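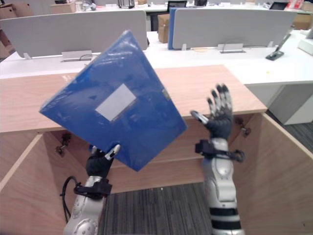

About Namirora

We're a small language school with a big soft spot for conversation! Lina Nimri started Namirora with one evening class in Italian, and we now teach Italian, Spanish and Arabic to 184 learners, from complete beginners to people brushing up before a move abroad.

Classes are kept small so everyone gets to talk – and laugh, and get the verbs wrong. Each lesson lasts 60 minutes, and you're welcome to stay for tea afterwards.

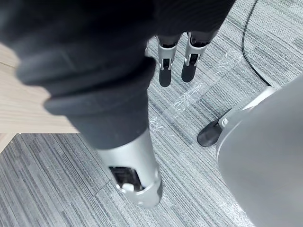
Come and try a class

New courses start in April, and your first lesson is free. Our Friday chat group is open to all levels (yes, even if you only know how to order coffee). We'd love to meet you!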